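Sofa throw

A sofa throw (also settee throw, couch blanket) is a loose cloth laid over part of a sofa, for warmth, to hide wear or just for looks. Smaller than a bedspread. Differs from a fitted cover in having no elastic, ties or shaping.

Use
Usually laid along the seat, the front edge left hanging, or folded over one arm. Cushions go on last, against the back. Plain cushions with a patterned throw is the common pairing, mustard or rust with black and white being a popular one. Stripes and zigzags hide crumbs and pet hair fairly well, plain cream does not.
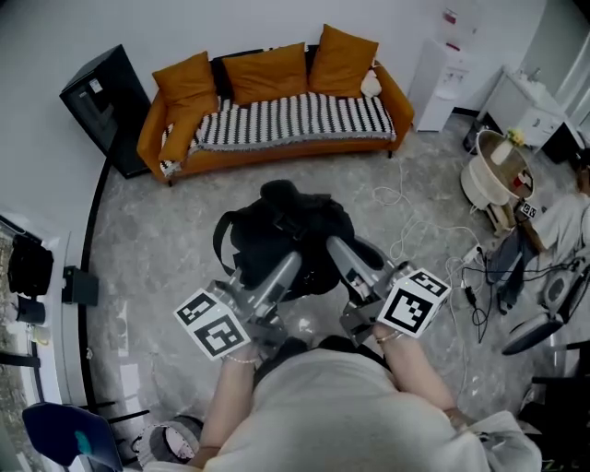

Slipping is the main complaint. Tucking the back edge into the gap behind the seat helps, so does a strip of rubber matting underneath. On low sofas with short legs the hanging edge should stop clear of the floor, otherwise it gets trodden on and picks up dust.

Materials
Cotton, wool, acrylic, mixes. Cotton washes easiest. Wool is warmer but can shrink or felt if washed to hot.

Regional types
The Marar throw is woven in two strips joined down the middle, the seam left showing. Droltard throws are knitted, heavier, fringed at both ends. The Drevik mill list has 3695 patterns, many of them only colour changes.

Care
Shake outdoors, wash every three months or so, dry flat. Fringes tangle in the machine, use a bag.

See also
Antimacassar
Bolster
Nullau blanket
Scatter cusion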